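Ilero Voice Looper - Owner's Guide
Section 4: Setting Up for Rehearsal and Performance

Last revised Jan 19, 2026

By now you have unpacked your Ilero, charged it overnight, and (we hope) sung a few silly things into it in the kitchen. Good. That is exactly how we like people to get started. This section takes you from the kitchen to a proper rehearsal room and then to a stage, and it goes slowly on purpose. If you have worked with loopers before you may be tempted to jump straight to 4.4, and you are welcome to, but please read the cautions in 4.1 first.

We wrote these pages with singers in mind, and especially singers who move while they sing. Instrumentalists will find that nearly all of it applies to them too, apart from the part about the headset, and possibly the part about socks.

4.1 Before you plug anything in

Take a minute to lay everything out on the floor. You should have the Ilero floor unit, the power supply, the Somalano headset with its belt pack, the short audio cable for the left output, and the long one for the right output. The long cable has a gray band at each end. Nothing bad will happen if you swap them, but the long one reaches the far side of the stage and the short one does not, and it is a dull thing to discover after you have taped them down.

CAUTION: Turn the volume all the way down on your speakers or mixing desk before you connect the floor unit. The Ilero sends a small pop through both outputs when it wakes up.

CAUTION: Use only the power supply that came in the box. Other supplies may have a plug that fits and still damage the unit.

NOTE: If you bought your Ilero secondhand, it may still hold the previous owner's loops. Have a listen before you erase them. Then follow the full reset in Section 7, which also clears the pedal names and the headset pairing.

4.2 Placing the floor unit

The floor unit has rubber feet and stays put on wood, vinyl dance floor, and most carpet. On very polished floors it can creep forward a little each time you press a pedal, and over a long piece that creep adds up.

1. Stand where you expect to spend most of the piece. Close your eyes, sing a phrase, and let your feet settle where they want to be.

2. Open your eyes and set the floor unit just in front of your stronger foot, with the Frei logo facing you.

3. Press each of the pedals in turn without looking down. If you have to hunt for one, move the unit and try again. Most people end up with it turned slightly outward.

4. Mark the corners with cloth tape. Two small L shapes are plenty.

5. Run the power cable and both audio cables away from you, toward the back or side of the space, and tape them flat wherever anyone will walk.

NOTE: The pedals respond to a light touch and work well with bare feet. Thick socks are harder. You can't feel the ridge between Record and Layer through them, and you may find yourself stacking up a sound you meant to keep clean. If your piece calls for socks, stick a strip of something rough on the Record pedal.

4.3 Pairing and fitting the headset

1. Switch on the floor unit and wait for the ring light to turn steady blue.

2. Switch on the Somalano belt pack.

3. Hold the Pair button on the belt pack for 2 seconds, then let go. The ring light will blink while the headset and floor unit find each other, and go steady again when they have.

4. Clip the belt pack at the small of your back. If you will be rolling or lying down during the piece, move it around to the hip you use least.

5. Hook the headset over your ears and bring the microphone to the corner of your mouth, a finger's width from the skin. It should sit a little to one side of your lips, out of the way of your breath.

6. Sing, hum, whisper, and shout, in whatever order you please. While you shout, glance down at the ring light. If it flashes red, lower the input dial a touch and shout again.

Do please shout at the full strength you will use in the piece. People are polite in rehearsal rooms, particularly when there is someone having a meeting next door, and they set their levels to a polite shout. Then the real one arrives at the first performance and the loop comes back crackling.

NOTE: Breathing, clicks of the tongue, and the tiny sounds at the ends of words will all be recorded. Many of our users build whole pieces out of them. If you would like fewer of them, turn on Soft Gate in the Voice menu and start it at its lowest setting.

4.4 Recording your first layered loop

Start with something you could sing in your sleep. A short phrase with a clear pulse is easiest, though a long open vowel can be lovely too once you have the hang of it.

1. Set the Loop Level dial to 50. This is the middle of its travel, and you will feel a soft click there.

2. Press Record and sing your phrase.

3. Press Record again on the beat where you want the phrase to come around. It will start playing straight away.

4. Listen to it go by a few times. Don't add anything yet. Walk around if you like.

5. Press Layer and sing a second line over the first.

6. Press Layer again to stop adding. Both lines will continue together.

7. To take away the line you just added, hold Layer down until the ring light turns white. The first line keeps playing underneath.

If the loop stumbles at the join, you probably pressed a shade late, as nearly everyone does at first. Try pressing as you would clap, with the whole leg relaxed, and say the count out loud for a few rounds before you sing. You can also switch on Round Off in the Timing menu, which nudges the end of the loop to the nearest beat. We suggest learning without it and deciding afterward.

For slow pieces with no pulse at all, open the Timing menu and choose Free. The Ilero will then fade the end of each loop into its beginning. The fade is short out of the box and can be lengthened a great deal, to the point where you can no longer tell where one pass ends and the next begins.

CAUTION: Layers add up in loudness as well as in number. Keep a hand near the Loop Level dial the first time you build a thick chord, and never rehearse thick chords in headphones at full volume.

4.5 Saving your work

The Ilero holds 89 loops in its memory, each with its layers kept separate. To save the one you are hearing, press Store, turn the dial to an empty slot, and press Store again. Filled slots glow amber, empty ones stay dark.

Give your loops names as soon as you can. The Cludside app lets you type them in from a phone or laptop and will also copy the whole memory over as a backup. We know that "the low one with the good mistake in it" seems unforgettable on the day, and a month later there will be several of those. A backup before each run of performances is a very good habit.

NOTE: Loops you have not saved are lost when the unit is switched off. It will ask you first, with a slow red blink, and you can press Store at that point to keep what is playing.

4.6 Moving onto the stage

Bring your tape marks with you, or better, measure them in the rehearsal room and write them on a card that lives in the case. Stages have a way of being a different shape from the one you remember.

1. Set out the floor unit on your marks and repeat the cable steps in 4.2.

2. Put the speakers in front of you and facing away from you. If you need to hear yourself better, ask for a small monitor and place it off to one side, low down.

3. Dim the ring light from the Display menu. On its lowest setting you can still read it at your feet, and it won't glow on your face when the house goes dark.

4. If you use a side table for water, notes, or small instruments, set it where you can reach it without leaving the headset's range. A black top disappears nicely against dark drapes.

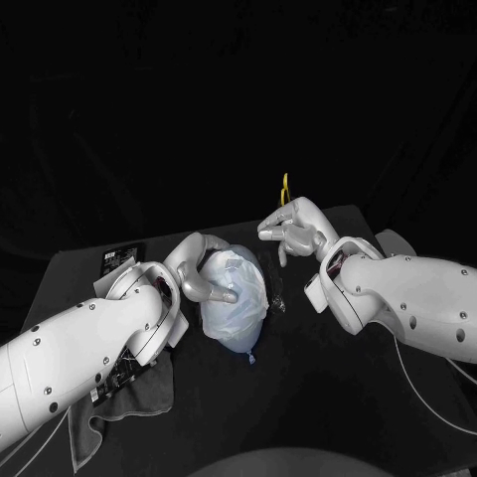 Fig. 4-3. Black tabletop and dark backdrop, with white arms reaching in from both sides.

5. Walk the full path of your piece with the headset on, singing all the way. Listen for dropouts near metal doors and behind scenery.

6. Save your levels by pressing Store and Display together. You can keep 2 sets of stage levels, which suits a tour that alternates between a small room and a large one.

CAUTION: If you hear a rising whistle, step away from the speaker first and reach for the dial second. The whistle comes from the microphone picking up its own sound, and distance is the quickest cure.

4.7 Packing up

Switch off the speakers before the floor unit. Wipe the headset with a barely damp cloth and let it air before it goes into its pouch. Coil the cables loosely, over and under if you know how, and in plain wide circles if you don't. Peel up your tape the same night, while it still comes away clean.

For pedal naming, see Section 5. For using more than one Ilero together, see Section 6.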